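Opinion > Books > Secondhand

Keep the beat-up ones

Went into the library sale in Flanstead last March with a bag and no plan. Came out annoyed. Half the kids' shelf had been pulled before the doors opened. Too worn, the sign said. Anything with a creased cover, a soft corner, a name inside. Off to the pulper.

I think this is dumb. Have thought so for years, finally writing it down.

A worn kids' book is a book kids wanted. Simple as that. The clean ones are clean for a reason, mostly the reason is that they're boring. I learned to read on stuff my cousins had already wrecked. Tape on the spine. Jam, probably. Didn't slow me down any.

And the money. A new picture book in Nemside runs you more than lunch. The sale price is 2 dollars a bag. For a family with three readers thats the difference between a shelf and no shelf. So why are we throwing out the cheap ones to make the table look nice?
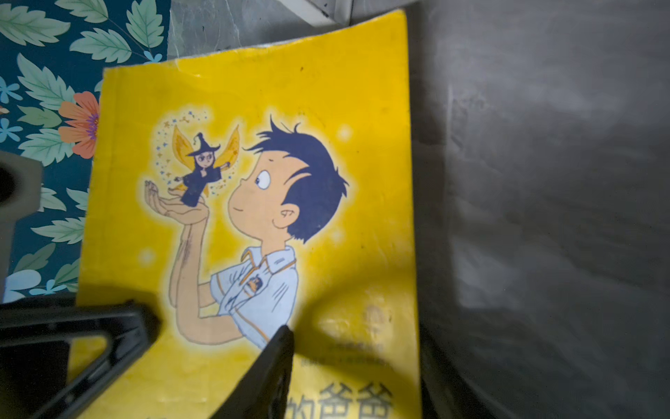

What I'd do instead

Put out a rough box. Label it ROUGH. Let people dig. Wedinia does this at its spring swap and took in 77 dollars from the rough box alone, in change. Not a fortune. Still 77 more than the pulper pays.

Mold, fine, toss it. Missing pages, toss it, or give it to somebody who makes collages. But scuffs? A bent edge? A cover that's gone a bit soft? Come on.

People tell me parents won't buy them. Some won't. I've also watched a kid walk straight past 60 shiny spines and sit down on the floor with the rattiest comic in the room, and stay there untill his dad gave up and sat down too.

We keep saying kids don't read. Then we get fussy over which books they're allowed to find. Pick one.

The fall sale is coming up. I've already asked for the box.

Contact the opinion desk | © Petkov Community Pages | Back to top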